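Subject: Re: [rirnton-allotments] Strawberries, netting and the shared water tank
From: Shinji Kamata
To: rirnton-allotments

Loïc Vidal wrote:

> I have been through the tank readings for November and we used 242 litres,
> in a month when it rained on most days. Who is watering in November?
> Also, I am thinking of ripping out the strawberry bed by the gate. It gave
> almost nothing this year and the slugs had the rest. Does anyone object?
> If not I will do it before the frost and put in leeks.
> Loïc

Loïc,

I object, though mildly, and mostly on behalf of the slugs.

The water first. I owned up to part of this at the shed last week but you were arguing with the padlock at the time. I washed out both compost bins and then, having got mud on the path, washed the path. I'd put my share at around 110 litres. The rest I can't help you with, but the tap on the lower row has dripped ever since it was mended.

As for the strawberries, the bed by the gate is in its fifth year. I don't know what you were expecting. Three years is a decent run for most plants, four if you feed them, and by the fifth they are all leaf and self-regard. The ones I moved up to my own plot two summers ago came from the same runners and they did well enough that my sister stopped answering the door to me in June.
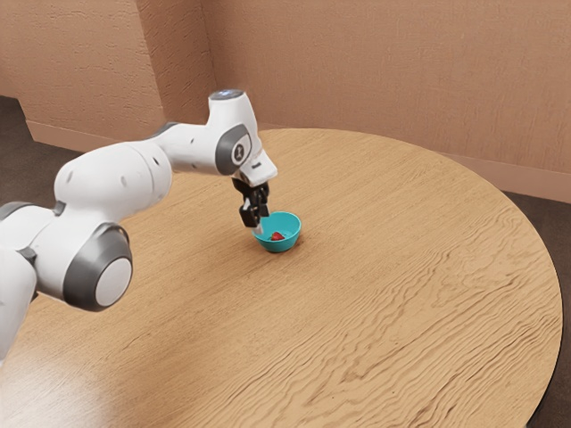
So before you reach for the fork, could you leave me the runners along the south side? There were a dozen or so with proper roots when I last looked. I'll pot them up, keep them in the cold frame and put them somewhere new in spring. Not back in the same soil, please, whatever the man at Pulturen told you about his sacks of improver. I bought two of those sacks. They improved the boot of my car.

Leeks by the gate is fine, except that it's November and you'd be planting them for next autumn. Broad beans would go in now. Garlic too, if you haven't used up the Carré bulbs you were so secretive about.

The netting is another matter. We have the roll from Prulum, 190 by something, I've lost the label, and it has been living under the bench with a wren-sized hole in it. If we're buying more, I'd like the stiffer sort. The soft stuff spends the summer lying on the fruit so that the blackbirds have something to stand on.

I can do the runners any morning after ten. Please don't start without me. I remember what happened to the rhubarb.

Shinji
(plot 14, the one with the path you could eat off)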